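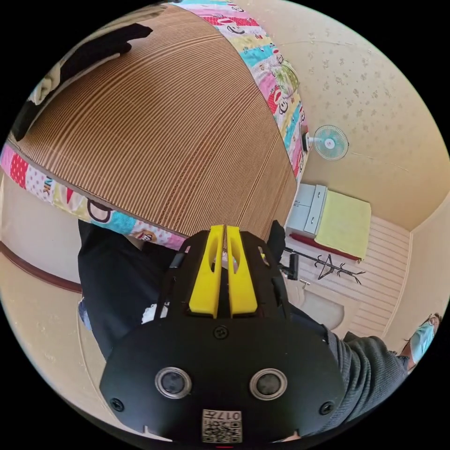
Page last changed: February 2021

Archives > Bedding and Household List > Messages by thread > Woven mats on a bed

This site uses cookies to remember your list settings. By continuing to read the archive you accept this. OK | Cookie settings

Subject: Re: Woven mats on a bed, binding, storage
To: the Skenon household list

I use a mat in the spare room and have for several summers, so I'll answer in the order you asked. My earlier note to the list on this was short and left out the binding.

> We bought a woven mat from Kanow in October, at the end of their season,
> and it has been rolled up in the hall closet ever since. It is meant to go
> on the bed in place of a sheet. The edge is raw on two sides and it is
> already shedding little bits onto the closet floor.
>
> Questions for anyone who sleeps on one:
>
> Do you put anything under it? Our mattress is soft.
>
> What do you do about the edge? Is tape good enough or does it need to be
> sewn?
>
> Does it slide? I have read that it does.
>
> How do you clean it, and how do you store it? The leaflet says "keep
> away from damp" and that is all it says.
>
> Last one, is a fan needed as well, or does the mat do enough without?

Under it: a fitted sheet and nothing else. I tried a quilted pad the first year and the mat buckled every time somebody turned over. On a soft mattress you will get some dip in the middle. If it gets bad, a folded blanket laid flat across the middle third helps more than a pad does, and you can take it away again when the bed is made up for someone light.

The edge: sew it. I used tape on my first mat and it lifted at the corners, then picked up lint. The mat on the bed now has a patchwork border all the way around with cartoon monkeys on it, in pink, red, yellow, turquoise and white. It is loud, and against a plain brown mat it looks louder. I wanted it for the grandchildren and they picked the cloth. For a grown-up's room I would choose something plain, but I would still make it wide. A narrow binding puts the stitches too close to where the weave ends and they pull out.

If you do it yourself, these are the steps I would follow:

Trim the raw sides square with heavy scissors. Run a strip of masking tape along the line first and cut through the tape. Leave the tape on.

Cut the binding wide enough that it covers the tape and a good bit more on both faces. Press a fold down the middle.

Clip it on with clothespins. Pins bend, and they leave holes in the mat.

Sew with a long stitch and a heavy needle. A short stitch perforates the weave and the whole edge can come away like a stamp. I did this once and had to cut the side back and start over.

Go slowly at the corners. I round mine a little. A square corner looks neater on the day but it is the first thing to catch on the bed frame.

If you don't want to sew it, Dimitriou Upholstery does it while you wait a week. They charged a friend's household $28 for one mat with their cloth and less with the customer's own. Ask them to use the long stitch. They know, but ask.

Sliding: yes, a bit. A bound mat slides less than a raw one because the cloth grips the sheet. You can also sew short ties to the underside of the border and tie them to the bed frame. I have not bothered. What I do instead is pull the mat up toward the head end when I make the bed in the morning, since it always travels the same way.

The other thing that moves it is people sitting on the side of the bed to get dressed. I would break everyone of that habit if I could, along with the habit of leaving clothes on it. There is black stuff and beige stuff dumped on ours more often than I'd like, and dark clothes that are at all damp can mark a mat. A hook on the back of the door would fix most of it.

Cleaning: a cloth wrung out until it hardly feels wet, wiped along the stripes and never across them. Across, you push dust into the weave and you can lift a strand. Then a dry cloth the same way. I do this every 7 days when the bed is in use. For a spill, blot it, wipe it, and stand the mat on its edge in moving air. Don't put it in full sun for an afternoon. It goes brittle. The border gets dirty faster than the mat, and I spot-clean that with dish soap on a toothbrush. Prevetti makes a spray for this that people on the list like. I have a bottle and can't see that it does any more than the soap.

Storage: rolled, with the top face outward, in an old cotton sheet. Not plastic. Stand it up if the closet is tall enough, and turn it over end for end halfway through the winter. The shedding on your closet floor will stop once the raw sides are bound, but vacuum the roll before you start or you will be sewing grit into the fold. If it has been rolled since the fall it will want to curl back up. Lay it on the floor for a couple of days with books along both ends before you try to cut anything.

The fan: I would have one. The mat is cooler to lie on than a sheet, but it doesn't do anything for the air. Ours is a small one on the wall to the right of the bed, with a light blue guard. A wall fan keeps the floor clear and there is no cord to step over on the bed side. Put it where the air passes over the bed and doesn't blow straight at the pillow. Check what is behind the wall covering before you drill. Ours is cream with a faint flower pattern, and a patch would be hard to match, so I measured a good many times before making the first hole.

Wipe the fan guard when you wipe the mat. Otherwise the dust ends up on the bed.

You didn't ask about cost, but it may matter to others. A cheap mat is fine if the weave is fine and even. Hold it up to a window before you pay and look for thin lines where light comes through. I would not go to the $100 ones unless the bed is used every night. I got mine unbound at the Skenon market and it has held up as well as the Kanow mat we had before it.

The archive has over 2,000 messages now and the search is poor, so if you want the older thread on mats, look under "summer bedding" and not under "mats." It has a drawing of the corner fold in it that is clearer than my explanation.

Let the list know how the sewing goes, and which needle you ended up using. Mine is a denim one and I'm nearly out of them.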